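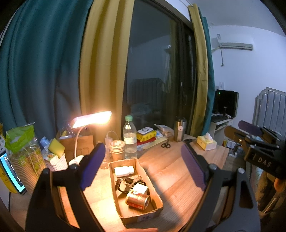
The odds-and-ends box on the table, lamp on.

Shared desk meeting, Wednesday, notes by me (Finlay Innes)

Present were Ha-rang Yoo, Jonas Imhof, Vicente Montecinos and yours truly. Arnar Riis sent word he'd be late and then came anyway, with snacks!

First up was the cardboard box. We all agreed it has turned into the place where things go to be forgotten (cables, the can, that little white bottle) and Ha-rang wants it sorted before the Milloveck people come by in June. I said I'd do it if somebody kept me company. Jonas offered, so that's two of us, Friday lunch.

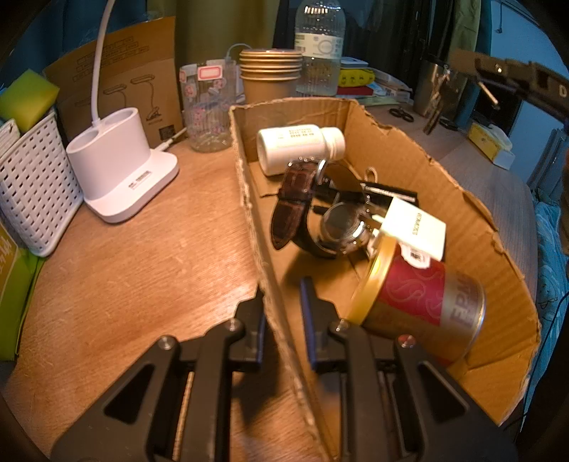

We also talked about a new box, as the sides on the old one are torn and I'm tired of looking at them. Vicente wanted a proper one with a lid from Welier, I wanted whatever is in the storage closet. Closet won, 3 votes to 2. Anything without an owner gets a sticky note and stays put for 5 days.

Then the paper cups. There's $171 left in the supplies budget and we really don't need more cups, so none until these are used up. The sponge stays in the basket. The lamp stays too, but last one out switches it off, please! 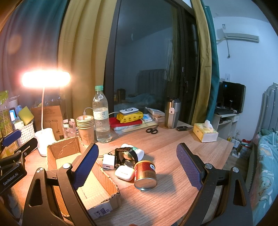 Arnar asked whether watches and chargers could have a drawer of their own, and said he'd happily give up his top one if the rest of us stopped putting tea in it. Agreed, drawer cleared by Friday.

Next meeting same time, Jonas takes notes.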